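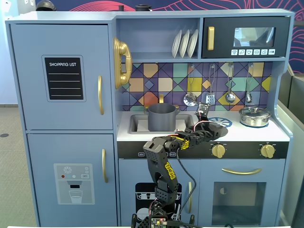 Toy play kitchen with a robotic arm over the counter.

Brannigan Opens Tudimis to All Players Ahead of Season 2

Brannigan has removed the purchase requirement from its co-op restaurant game Tudimis on PC, with the console versions to follow in November. The change went live with patch 2.13, which also moves the game to a new matchmaking service and raises the size of a shared save from eight player slots to 13. Anyone with a Brannigan account can now download the full campaign, the four standard maps and the ranked shift mode at no cost.

Players who bought the game before the switch keep everything they own. Their accounts are marked as Founder accounts and receive 288 tokens, enough for one full season track with a small balance left over. The tokens are credited at the first login after the patch is installed. They do not expire, but they cannot be traded or moved between accounts.

The download on PC is smaller than before. Brannigan has split the high-resolution textures into an optional package, and the voice files for languages other than the one selected at install are now fetched on request. Existing installs will not shrink on their own; players have to run the verify tool from the launcher's settings page and choose "remove unused packages."

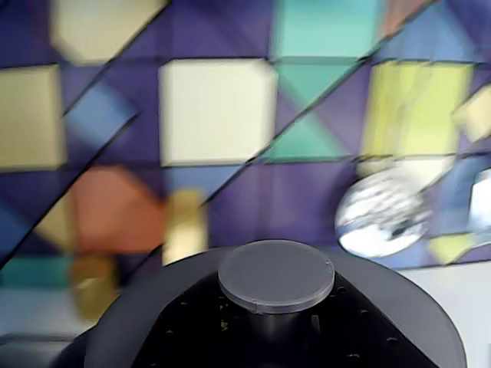 Colored squares and triangles on a purple wall.

Matchmaking has been rebuilt. Under the old system, the player who opened a lobby also hosted the session, and a dropped connection on that end closed the shift for everyone. Sessions now run on dedicated servers in four regions. If a player drops, the slot is held for 90 seconds and the remaining cooks carry on with a reduced order rate. Private lobbies can still be hosted locally, and mods continue to work there.

Ranked play gets a new map, Flandia, a ferry galley where the floor tilts at set intervals and unsecured items slide toward the low side. The tilt pattern is fixed for each ranked week, so all teams in a bracket see the same one. Flandia is excluded from the time trial board until Season 2 begins.

"Hosting was the largest single cause of lost shifts in our reports," said Anika Mahmoud, lead network engineer on Tudimis. "We wanted that fixed before we let a lot of new people in. The tilt map would not have been possible on the old setup either — the item positions drifted too far between clients." 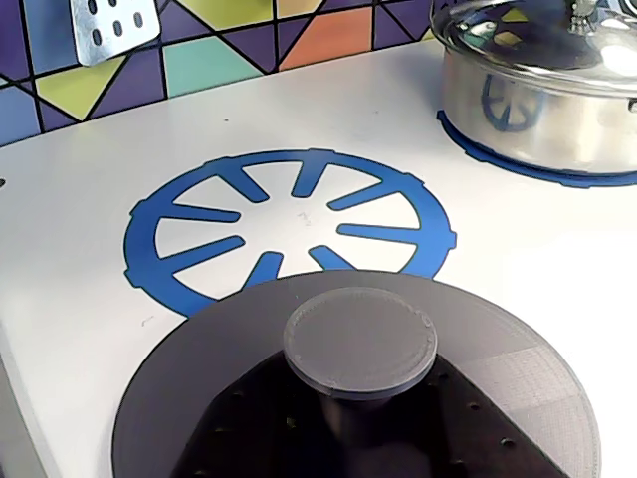 Last updated: 9 July 2024

The patch notes list 727 individual changes, most of them corrections to item collision and order timing. Among the larger ones, plates no longer count as clean while they are still in a player's hands, the prep timer stops when the pause vote passes, and burned orders now cost the team a flat penalty in place of a percentage. Controller dead zones can be set separately for each stick. The chat filter has been moved from the client to the server.

Two known issues remain. Lobbies that mix patched and unpatched clients show an incorrect player count, and the photo album can fail to load if it was last saved on a version older than 1.9. Brannigan advises players with older albums to export them from the main menu before patching. A fix for both is scheduled for the next maintenance window.

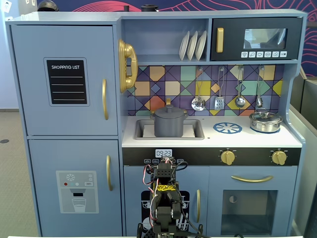
Cross-play between PC and console is planned for the November release but will be off by default in ranked mode. Progress will carry over through the Brannigan account. Tokens bought on one platform can be spent only on that platform, although items unlocked with them will appear everywhere. Console players who already own the game can continue to use the current version until then, with matchmaking limited to their own platform.

Starerthorpe, the studio that built the original map editor, is handling the console conversion. The editor itself stays a PC feature for now, and maps made with it can be downloaded on console only after they have passed a size check.

Season 2 starts on PC two weeks after the patch. Minimum system requirements are unchanged, apart from the operating system: 32-bit versions of Windows are no longer supported.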